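Masking the chassis on the Gerik rover

These steps assume a finished Gerik base with the Alero camera board fitted and the road-edge follower running on the bench. If the board drops out when the drive motors start, fix the supply wiring first.

What you need
Gerik base, wheels off the ground
Alero board, firmware 11 or later
2.5 mm hex key
Matte black tape
Laptop on the same network

Step 1. Set the camera height. Loosen both clamp screws and slide the mast until the lens center is 78 cm above the floor. Tighten the lower screw first, then the upper one.

Step 2. Set the tilt to 13 degrees down from level. Check it against the lens plate – the mast is not square to the deck on the early kits.

Step 3. Tape any bright metal near the lens. Bare screw heads throw reflections that the follower reads as edge points.

Step 4. Record a short outdoor run under manual control, with the follower switched off. Pick a stretch with a clear road edge and some roadside clutter, and stay beside the rover with the stop switch in hand.
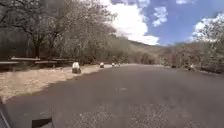
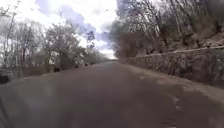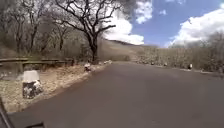

Asphalt road with trees on both sides. A row of small objects runs along the left road edge, and there is a dark area at the lower left.

Step 5. Open the recording in the mask editor and draw a polygon over every part of the chassis that shows. Leave a margin of 25 pixels, as the mast flexes under braking. Keep the polygon off the road edge itself.

Step 6. Save the mask to the board and restart it. A mask saved without a restart is ignored.

Step 7. Play the recording back through the follower. Edge points should sit on the pavement boundary and none should fall inside the mask. If points collect on roadside objects, raise the minimum segment length one notch and play it again.

Repeat steps 5 to 7 whenever the mast has been moved. The Jastside mast uses the same clamp but needs its own mask file.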